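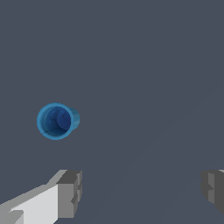 Drellby Trail Association
Minutes of the March meeting, Sæther Hall, upstairs room

We got going a little after seven, once the radiator had stopped banging and everybody had found a chair that didn't wobble. I'm taking the minutes again (I did offer to hand them over, and the room got very interested in its shoes), so you'll have to put up with my way of telling it.

Last meeting's minutes were accepted with one fix. I had written that the lower gate was locked at dusk. It's locked at nine. Sorry about that, especially to whoever walked all the way around because of me!

The creek crossing

This took up most of the evening. The footbridge over Sutow Creek is still open, but the planks on the far side are getting soft and the handrail has more give in it than I'd like. We asked Drarkex for a price on new decking and a new rail, and they came back with 2000 dollars, which includes hauling off the old boards. It doesn't include the gravel on the approach. I thought it was fair. Others thought it was steep for what amounts to a couple of days' work, and we went back and forth on that for a good long while.

The other idea was to buy the lumber and do it ourselves over the summer. I like a work day as much as anyone, but I remember the boardwalk job, and I remember my back the morning after the boardwalk job. There's also the question of whether the county wants a permit if we touch the rail. I said I'd call and ask, and I'll put the answer on the board by the parking lot as soon as I have it.

We didn't vote on the bridge. We agreed to get one more price and decide in April. In the meantime a sign goes up asking horse riders to use the ford.

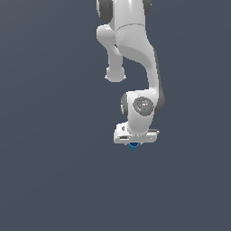

The ford itself is fine, by the way — I walked down there before the meeting and the water was barely over my boots. It does come up fast after a good rain, so the sign ought to say that too. Somebody suggested a painted depth post like the one at the Sæther Road crossing, and we all liked that. I'll look into what they cost.

Dogs

Yes, again. We've had more complaints about dogs off leash on the upper loop, mostly early in the morning. The current rule is leashes everywhere. The proposal was to allow dogs off leash on the upper loop before eight and keep the rule as it is everywhere else. I have a dog who would vote for this with both front paws, so I tried to keep quiet, and I mostly managed.

The arguments for: people are doing it already, the loop is fenced on the road side, and it would give the rest of the trail some peace. The arguments against: ground-nesting birds in the meadow, and runners who don't care to meet a loose Labrador on a blind corner. I could see both, and I said that a trial through the end of May might settle it one way or the other.
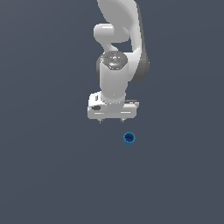
A voice from the back row asked why the trial would run right through nesting season, and whether it wouldn't make more sense to start it in August and leave the meadow alone until then. That was a good point and I was a bit embarrassed not to have thought of it. We changed the proposal on the spot: trial from August to the end of October, upper loop only, before eight. Passed, with a few hands against.

Money

Dues are staying at 30 dollars a household. There was talk of raising them to help with the bridge, but we'd rather see the second price first. The mower needs a new belt and probably a blade. Approved without much fuss.

The raffle at the pancake breakfast did better than last year, and I was asked to put a big thank-you in the minutes to everyone who flipped, poured, or scrubbed. So — thank you! The griddle is still in my garage if you're missing one.

Odds and ends

The trail maps have run out at the lower gate. The new ones will have the spur marked correctly this time, and the print will be larger.

The spring cleanup starts at 9:30 at the lower gate. Bring gloves, and loppers if you have them. We'll do the brambles along the creek first, then lunch, then whatever we still have the energy for.

The stile near the Sutow Lane end is loose again. I have the long bolts, so if you own a socket set and have an hour free, please call me.

We wrapped up a bit before nine and stacked the chairs. Next meeting is in April, same room, and the first item will be the bridge.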